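Applies to: the black chairs with four casters and a mesh backrest, used in the ground-floor rooms in Hiltport. Page kept by Yoga Harahap. Last changed in October.

# Moving and nesting the rolling chairs

These chairs have a seat that tips up so that one chair can slide into the next. They take very little floor when they are put away properly and a great deal when they are not. Most of the repairs we pay for come from chairs that were shoved sideways with a caster turned the wrong way, or lifted by an armrest.

Allow ten minutes for a full room if you work alone. You need a dry cloth, a stiff brush or an old comb, and a flat screwdriver.

## Before you move anything

Clear the route first. Look for power cords, rug edges, and the metal strip in the doorway between the two rooms. A small caster will stop dead against a cord, and the chair will tip forward over it.

Open any blinds or curtains that reach the floor, or push them well to one side. The chair legs stick out farther than the seat does, and a leg will catch a blind before you notice it.

Check the seat and armrests of each chair for things left behind. Pens and phone chargers end up in the fold of the frame and jam it.

## Check the casters

1. Stand behind the chair and put both hands on the top edge of the backrest.
2. Roll it forward one full step, then back.
3. Watch the four casters. Each one should swing around and follow.
4. If one drags, lay the chair on its back on a towel and comb out the hair and thread. Use the screwdriver to lift anything wound tight around the axle.
5. Spin the wheel with a finger. If it still sticks, tag the chair and leave it out of the row. Replacement casters are the Jotier push-in type and are in the gray drawer unit.

Do not oil the casters. Oil leaves marks on the floor and collects dust.

## Roll the chair

Always push from behind, with your hands on the backrest. The backrest is the strongest part of the chair to push on, and it keeps you clear of the legs. Keep your arms low and your knees a little bent, so that the force goes forward and not down. Pressing down on the top edge lifts the front casters off the floor.

Walk at a normal pace. Keep your front foot behind the back casters. The legs are splayed, and it is easy to kick one.

To turn, stop, swing the backrest until the chair faces the new direction, and start again. A wide turn at speed puts all the weight on one caster.

If you have to pull the chair back toward you, for example to get it off a wall, pull with both hands on the backrest and keep it slow. Stop if the chair starts to lean.

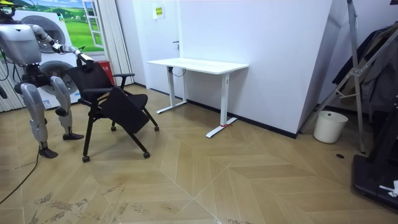
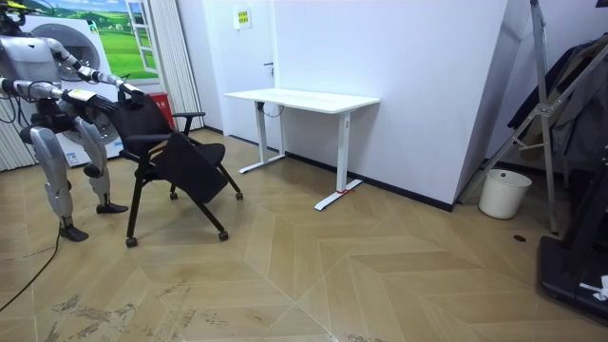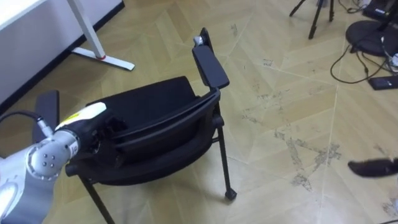 ## Nest the chairs

1. Park the first chair where the row will start, with its back to you. Leave a hand's width between its legs and the wall.
2. Tip up the seat. Lift from the middle of the front edge, with your palm flat underneath. Keep your fingers out of the gap where the seat meets the frame.
3. Tip up the seat of the second chair in the same way.
4. Line up the second chair directly behind the first and roll it forward until the frames touch.
5. Repeat until there are eight chairs in the row. Do not go past eight. A longer row is hard to steer and blocks the door.

If a chair stops halfway, do not force it. Pull it back, check that its armrests are level with the ones in front, and try again. Usually one seat has dropped down a little.

## Chairs without casters

A few chairs in the building have plain feet. Do not mix them into the rolling rows. Carry them one at a time, with one hand under the seat and one on the back. Dragging them leaves lines in the vinyl, and the plastic feet come off.

If a foot is missing, set the chair aside. The bare end of the leg will cut the floor the first time somebody sits down. Spare feet are in a jar in the same drawer unit as the casters.

## Wiping down

Wipe the armrests and the top of the backrest with the dry cloth each time you put the chairs away. Once a month, go over the seats with a damp cloth and a drop of dish soap. The mesh only needs the brush. Wet mesh holds dust and takes most of a day to dry.

Avoid the Haditz spray from the kitchen cupboard. It is meant for steel and makes the armrests sticky.

## Common problems

**The chair pulls to one side.** One caster is dirty or not pushed all the way in. Lay the chair down and press each caster firmly into its socket.

**The seat will not stay up.** The pivot bolt is loose. Turn it a quarter turn at a time until the seat stays where you leave it.

**The armrest wobbles.** Stop using the chair and tag it. The arms are fixed with two screws from below, and the threads strip easily. Nedelcu has the right size of screw and will do the repair.

**The row rolls away from the wall.** The floor slopes slightly toward the drain. Turn the last chair sideways across the end of the row.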